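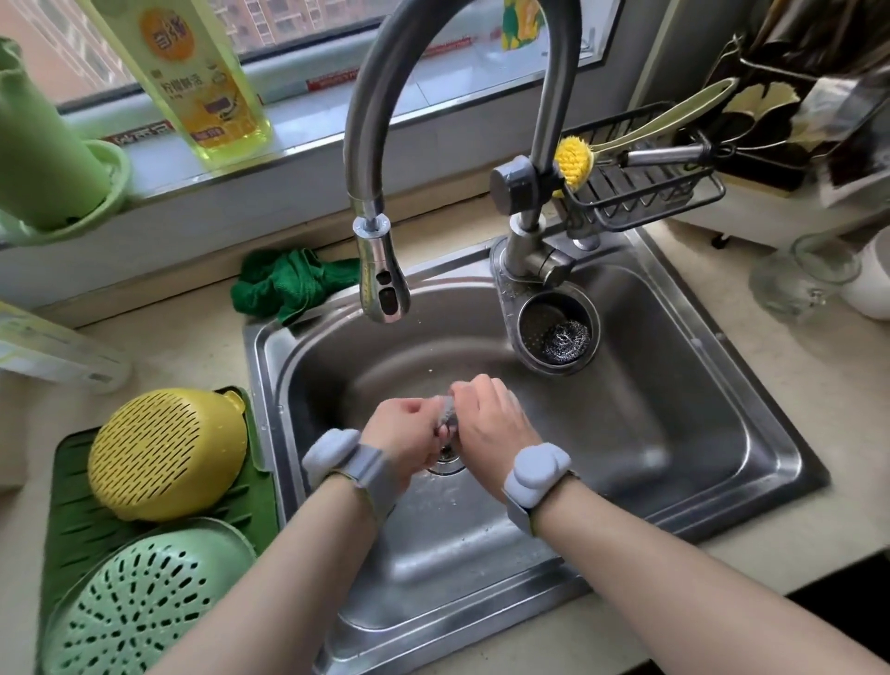
Washing Up by Hand: What We Do at the Sink and What It Uses
Student project report, Home and Daily Life module
Tomoyo Shimada, with Gráinne Foley and Tsz-kin Chu
October 20, 2019

Why I picked the sink

My first idea was to write about laundry, but Gráinne had already bagged that one and then dropped it to join me, which tells you how far she'd got with it! I wash up every single day and had never once thought about how I do it. Do I leave the tap on? Do I use the brush or just my fingers? Our tutor, Setsuko Matsuda, said it was fine as long as I kept a proper diary and didn't turn it into a rant about housemates. I have mostly managed that.

How we did it

Three of us kept a washing-up diary through April, each in our own kitchen. Every time we washed up we wrote down what went in the sink, what we cleaned it with and whether the tap was running the whole time. Between us we ended up with 107 entries. Eleven of those were missing the bit about the tap (mostly Tsz-kin, who wrote "bowl, fine" and nothing else), so the tap results come from the other 96.

I also did a bucket test in my kitchen in Bultthorpe, putting the plug in and catching the rinsing water from a single bowl in a measuring jug. I did it ten times over two evenings, five with the spray and five with the plain stream, and my sleeves were soaked by the end.

Small bits first

The thing that surprised me most was how much of the diary was small stuff. Lids, rubber seals, teaspoons, the little inside part of the garlic press. These don't sit nicely in a rack and they're horrible to do with a brush, so all three of us ended up holding them over the drain and rubbing them with our fingers. Gráinne lost a bottle seal down hers in the first week and now keeps the strainer in, even when it's clogged and annoying.

Bowls

Bowls came up more than anything else, mixing bowls especially. My routine is to tip the bowl up towards the tap, hold the rim with my left hand and go over the inside with my right. Plastic is the tricky one after anything oily. You can rinse it for ages and it still feels slippery, and the only thing that helped me was a second go with soap.
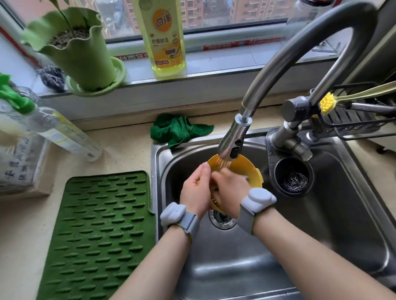
Is it better to rinse a greasy plastic bowl before the soap or after?

After, in our experience, though scrape it out first. If you rinse at the start you mostly push the oil round the sides. A drop of washing-up liquid straight on to the greasy surface, a rub with your fingers or a soft brush and then one rinse did the job for all three of us.

Brush, wire wool or fingers

A long-handled dish brush is brilliant for anything deep, and it keeps your hands out of the hot water. Steel wool we kept strictly for pans. I tried it on an old plastic tub on purpose and it left scratches all over, and then the scratches held on to tomato sauce, so please learn from me. Fingers won for small things and for checking: you can feel grease that you can't see.

What the tap diary showed

We left the water running for the whole wash far more often than I'd have guessed, and I was the worst of the lot. In my bucket test the spray used less than the plain stream every time, but I'm wary of making too much of that. I had one tap, one bowl and one person who was getting better at rinsing as she went along.

What I'd change

I'd use a proper form with tick boxes, as free writing was a mistake with the three of us. I'd also like a kitchen with two basins, to see if people fill one and rinse in the other. Hatsue Tamura in the year above has offered hers in Ganham for next term, and I've already said yes.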